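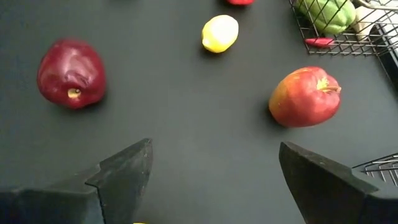 Rubber pads are a crutch, according to Dymphna Daly, and if I need them then my grip force is set wrong and I should go fix that instead of shopping. She left this under my last post at 6 in the morning, which tells you how strongly she feels about rubber pads. I have been arguing with her in my head for most of September, usually in the shower, where I win.

So I gave her method a fair try. The wedge fingers went back on with no pads and no tape, none of the little silicone thimbles I was so proud of in the spring. I set out the fake produce again and told myself I would only touch the force setting and the approach angle until I had run out of excuses.

For anyone who skipped the earlier posts (wise), I have two grippers to choose between and one arm to hang them on. The Weno is the one with the big black angular fingers. The Varstead is slimmer, closes faster, and came with a manual that seems to have been translated by somebody in a hurry to catch a train. Both run off the same Proltlow controller, which I bought used and which has a fan that sounds like a man clearing his throat before a toast.

The Weno first. What I like about it is that it opens wide. You can be pretty sloppy about where you come down over an apple and still get a finger on each side. What I don't like is that a wide, stiff finger with a hard bevel meets a waxy plastic apple the way a bar of soap meets the shower floor. At the low force setting the red apple squirted out sideways and went for a roll. I turned it up. It went for a longer roll.

Dymphna's point, which I will grant her in small type, is that I was squeezing above the widest part of the fruit, so the harder I squeezed the more I was pushing it down and out. I lowered the grab height by 5 millimeters and things got much better in a hurry. In 80 tries with the bare fingers at the new height, I got 52 clean lifts. With the pads on, in the spring, I never kept a proper count, because I was having fun, and now I have to live with that.

Most of the misses were the lemon. It's smaller than the apples and pointed at the end, and if the fingers close along its length it simply rotates until it finds a way out. Turn the wrist so the fingers close across the middle and it behaves. My script picks the wrist angle from the camera image, and the wrist camera has opinions about lemons. Put a lamp on one side and the bright part washes out, so the script decides the lemon is a shorter, rounder thing than it is and picks whatever angle it feels like. I moved the lamp. Then the apple had a glare spot on it and the script wanted to grab that.

I have also learned to leave more room between things. A big finger needs someplace to go on its way down, and if you've parked an apple next to a wire rack, that's where the finger goes. The Weno doesn't mind. The rack minds.

Then the Varstead. Same fruit, same height, same script with the finger width changed (after I forgot to change it, and spent an evening on that). It's quicker and it fits into places the Weno can't. It also has less reach between the jaws, so the larger apple is a real test of how well the arm is calibrated, and mine is calibrated like a shopping cart. If it comes down a little off center it lands on top of the apple and presses, and the controller throws a fault and the fan clears its throat.

I had planned to run 1000 grabs on each and make a nice chart. I would like you to picture that chart, as it's the only way you're going to see it. I stopped on the Varstead when a cable tie let go and the camera lead wrapped itself around the wrist joint. Everything still works. I've ordered better ties, along with a bracket from Zakharchenko that is supposed to hold the lead out of the way, and which cost more than the lead.

For now the Weno stays on. It's clumsy, and it has scuffs already, and I trust it more with a thing I haven't measured. The peppers are next, and I expect the bell pepper to be easy and the chili to be a humiliation, what with it being skinny and lying flat on whatever it's lying on. I may put the pads back on for that one. Dymphna, if you're reading, I said may.

Still to do: redo the camera offset, print a thinner fingertip for the small stuff, and find out whether the controller fan can be swapped without opening the side that has the sticker on it. If you've opened the side with the sticker on it, let me know what happened.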